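The Toast Problem

Brinovville's robotics club spent its summer on one kitchen chore

The club at Brinovville's community college has 2 rules for the summer session. Teams pick a task that a person can do without thinking, and they have to stay with it until August. Floor Schouten's team picked toast.

The job sounds short. The arm opens the oven door, takes a slice of bread from a bowl, puts it on the rack and shuts the door again. Schouten, a second-year student in mechanical engineering, expected the bread to be the hard part. She had read about grippers crushing soft food, so the team spent most of June on grip force.

"The bread was fine by the third week," she says. "Then we got to the door."

A toaster oven door swings down on a hinge, and the handle travels in an arc. A gripper that pulls straight back will drag the whole oven across the table. The team's first program did that often enough that they began marking the oven's position with a pencil before each run.

Kibet Swai wrote the second version. It moves the gripper through a series of short steps along the curve and checks the load on the wrist at each one -- if the load climbs too high, the arm stops and backs off. He keeps the results in a spreadsheet, which now has 386 rows. Each row is one attempt at the door, with a column for notes. Many of the notes say "slipped."

The club calls the project Plulero, a name left over from an older team that no one wanted to change. It meets in the evenings in the Mulder building, where three other teams share the floor. One is sorting screws. Another has been folding dish towels and is behind schedule.
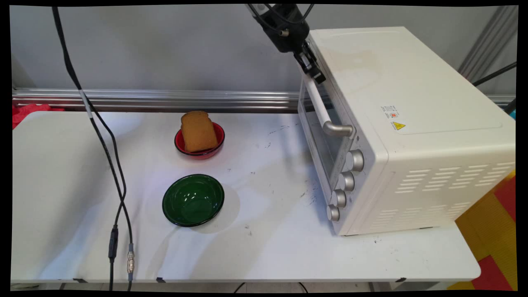 The Plulero gripper at the oven door handle, with a slice of bread in the red bowl.

Swai would like to see 100 door openings in a row before the team runs the full task for visitors. The best streak so far is well short of that. Schouten is less strict and wants to start putting the pieces together now, even if a run fails halfway.

They have settled on splitting the evenings. The first hour goes to the door, and the rest goes to the bread. The club's open night is Thursday, August 8, 2019, and the toast team is second on the schedule, after the screws.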